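**Re: Group admission, Garkero Park**

On 21 Sep 2020, Natália Sýkora wrote:

> Could the office confirm whether our August vouchers remain valid for the Premell coach excursion?

Dear members,

Vouchers issued in August will be honored at the main gate. Please present the printed copy.
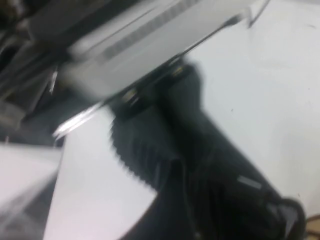 The coach leaves Premell station from bay 11. Seats for the return trip must be reserved separately, at 51 per person.

Excursions Office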